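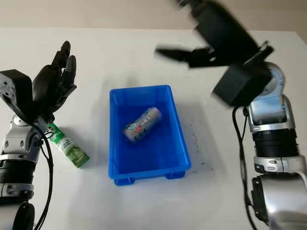 Setting up a shared tote-packing station: notes for line leads

A two-arm packing cell changes the shift pattern of the people next to it more than it changes the packing. These notes cover the changeover at our Lumbao site, where the returns bench went from fully manual to shared working in March. The order profile was mixed: drinks cans, slim bottles, tubes, small cartons. Mixed profiles are where the bench layout matters most. A can lying on its side in a blue tray, with a green-and-white bottle still out on the white tabletop to the left, is a typical part-filled state, and the operator must be able to read it at a glance from the walkway. Plan the station around that reading distance.

Before you start

You will need the station log, a label printer, floor tape and the current job sheets for everyone who works the bench. Allow one full shift with the line stopped. We used a Wednesday.

1. Fix the tray position

Mark one tray position on the bench and keep to it. Leave clear table on both sides. Items waiting to be packed go beside the tray, never behind it, where an arm would have to reach across the rim. Wipe the table at each shift change.

2. Rewrite the job sheets

Do this before the cell goes live. On the old sheet, one packer picked, packed, checked and sealed. On the new sheet, the cell packs and the operator loads, checks and clears faults. List each task on its own line with the name of the role that owns it. If a task has no owner, it will fall to whoever is nearest, and that person's rate will suffer for reasons that do not appear in the figures.

3. Set the check interval

We began with a check every 4 trays and moved to every 20 once the fault log had settled. The log is kept in Gatik, under the station number. Enter the fault, the item type and the time to clear. Do not enter operator names.
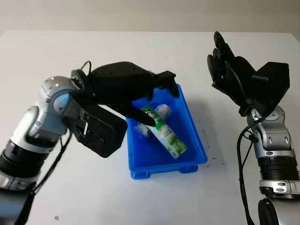 Fig. 2. Left hand on a green and white tube in the tray, right hand raised and clear.

4. Agree a stop rule

Anyone at the bench may stop the cell. Write this on the sheet and on the guard. A stop must not count against the operator's rate, and the shift report has to be altered so that it doesn't. Junaid Paracha, who runs the late shift, asked for this in the first week, and the Atlow site has since copied the wording.

5. Rotate the posts

Monitoring is tiring in a different way from packing. We limit it to two hours, followed by a spell on goods-in. Packers who had been on the bench for years found the first fortnight slow, and several asked to keep some manual orders. We kept fragile and gift orders manual for that reason.

6. Review

The first review covered 3,152 trays and 14 stops. Most stops were for slim cylindrical items that had rolled before pick-up. The fix was to change how they are set down on the table, and it came from the operators. Hold the review at the bench and with the log open.

Known issues

The Prundel label printer drops its connection when the cell is restarted. Restart the printer second. Job sheets printed before the change still turn up in the goods-in folder and should be removed.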